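How to Store Single-Issue Comics in a Short Box
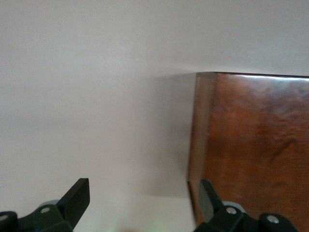

Several readers of the Podham comics board reply that bags should be changed every few years, and that the tape must go on the back of the board, never on the flap edge.

1. Sort by title, then by issue number.
2. Slide each comic into a bag with the board's glossy side out.
3. Fold the flap and tape it once.
4. Stand the books upright - a short box takes nearly 123 with boards.
5. Fill any gap with spare boards so the books do not lean.
6. Label the end of the box with the first and last issue, e.g. Drollier 363 - 378.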